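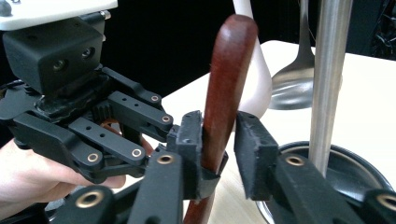
Second week of the Hamix changeover at Clornside and the serving line is down to 2 of us on prep. Utensil sorting was my job for 11 years, now I mostly feed the grippers practice. Did 125 grabs before lunch. The red-brown wooden handle is the worst of the lot, smooth and glossy all the way up to the round top, and you have to get both pads square on it or the log marks it bad. Ladle's easier. Wrist sore.

Babar Gondal got moved to Satti, nights, more money but he hates teh drive. Nicanor says they'll keep whoever learns the error screens. So learning the error screens. 34 codes, got maybe half.

Break room quiet. Used to be you talked while you sorted, now everyones watching a counter. Must ask about April hours. Bus at 5, no time to write more.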